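Home | News | Scholarships | For Parents | Contact

Applying for the Bristureo grant for study abroad

Many of our readers asked in the last weeks about the Bristureo grant, so I try to put in one place everything what I know. The grant is for students who already have an offer from a university outside their own country and who will start a bachelor or a master program next year. It pays up to 3000 euros, one time, and you do not have to give it back. The applications are open until 1st November.

First, the money. The full amount of 3000 goes to students who must move to another country and rent a room there. Students who will live with relatives can receive 2000. You should write honestly where you will live, as the office asks for a rental contract or a letter from the relative before it makes the payment. In the last round there were 291 applications and 18 grants, so please do not build your whole budget on it. I always tell students to make the plan without the grant and then to be happy if it comes.

The documents are not many, but they take time. You need the offer letter, a certified copy of your last school certificate with an English translation, one reference from a teacher, and a motivation letter of one page. The translation is the part where most people lose time. In August the translators are on vacation and in October they have too much work. The two agencies which our students used this year, Lekari and Peton, both needed more than a week. Lekari sends the paper copy by mail, and with Peton you must go and take it yourself from their office.

A conditional offer is accepted. If your university is still waiting for your language test result, send the conditional letter now and add the final one later through the same online form. Do not send it by e-mail, because it will not be connected to your file. One student from our spring group did so and had to write three times before it was found.

About the motivation letter I want to say a little more. Tania Munasinghe, who received the grant two years ago for her master in public health, was kind to show me her letter. It is very simple. She begins with the name of the program and two courses from it that she wanted to take, then she explains what she did before, and in the last paragraph she writes what the money would pay for. There is no sentence about dreams from childhood. Her first version was two pages long and she read it aloud to her sister, and every place where the sister became bored was removed.
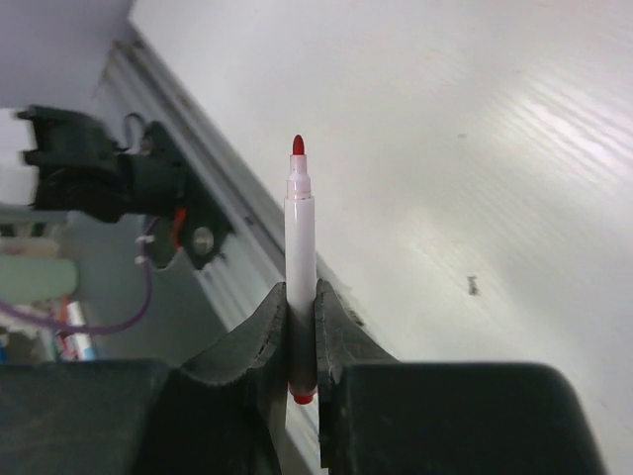 The reference should come from a person who taught you in the last two years. The form for it is separate, and your teacher uploads it directly, so you will not see it. Give your teacher at least two weeks and send a short reminder after the first one. A reference from an employer is possible only if you finished school more than three years ago.

Results are sent by e-mail to the address in your form. If you use a school address that will be closed after graduation, please change it before you apply.

We will read motivation letters again this year in the Kushnir reading room, every afternoon of the week before the deadline. Bring your letter printed, with wide margins, and also the description of your program. If you live far away, you can send the letter to us through the contact page, and we will answer in three or four days.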